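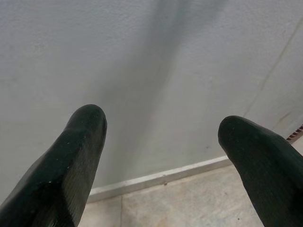 About us | Gripper Safety and Fault Analysis

Print this page | E-mail this page

Kirnport tests robot grippers and reports on how they fail. The company was formed after a fault on a handling line at Trarkidel, where a two-finger gripper opened during a lift and dropped its load inside a marked walkway. There were no injuries. The line was stopped for 36 days.

The controller had recorded a closed grip throughout. Our founders, then employed on the site, traced the fault to the finger position sensor. Its mounting screw had worked free, and the reading stayed fixed at the last good value. The safety circuit relied on that same reading and did not trip.

The report made 5 recommendations. The main one, that grip state must be confirmed by a second and separate signal, is still the first item we check on any site visit.

Our test room is at Phetsri. Grippers are run through open and close cycles with the sensor healthy, then with the sensor loosened, unplugged or held at a false value. Finger surfaces are inspected for wear every 50 cycles. We have logged 858 faults to date, including those that caused no stop and no damage.

Festula is our fault register. Clients may search it by gripper type, sensor type and outcome. Site names are removed before an entry is released. New entries are added monthly, except in December.

We do not sell grippers, sensors or controllers, and we take no commission from firms that do. Repair work is passed back to the maker or the site's own engineers. We return to repeat the failed test once the repair is signed off.

Page last reviewed 9/19/25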